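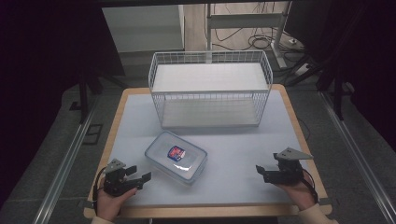 Notebook, storage bench, December

Started 9:40. Kwok-wai wants the white wire baskets for all the small-parts storage and says one basket with two panels gives us "two shelves for the price of one." I have my doubts, so I'm writing down what I find before anyone orders from Tavent.

Weights first, since the catalog never gives them. Basket with both panels in, 1,622 g. Basket bare, 985 g. So the panels are a good part of what you carry every time you move the thing, and I'd like to know who asked for them.

Bottom panel: fine. Stops small stuff falling through the mesh. No complaint.

Top panel: not sold. It makes a nice flat shelf and the wire comes up past it all the way around, so a box set up there has a bit of a rim to stop it. But to get at anything underneath you have to clear the top and lift the panel out. Kwok-wai says we'd keep the rarely used things below. We said the same about the Urnden drawers, and look in those now.

Using the clear food container with the lid as the test box. You can see the red, blue and white label through the lid, good enough to know which box it is, but I wouldn't promise to read small print through it. The lid is translucent and throws back a lot of glare under our lights. Lai-ching thinks we should stick a label on the short end of each box and stop arguing about lids. Probably right.

Loading: put 1,950 g on the top panel at 10:05 and left it 30 minutes. No sag that I could find with a straightedge. Kwok-wai was pleased. I pointed out that half an hour says very little about six months. He said I could come back in six months.

Not tested: sliding the basket on a real shelf, stacking one on another, what happens when somebody picks it up by one side with the top loaded. The last one is what people will do.

For now: buy one more, not twelve. Use it in the Anbridge cabinet with the bottom panel only and see if anybody misses the top one. Lai-ching to dig out the Lau price sheet, I think theirs come without panels.

Reweigh the bare basket, the scale was drifting a little before I zeroed it.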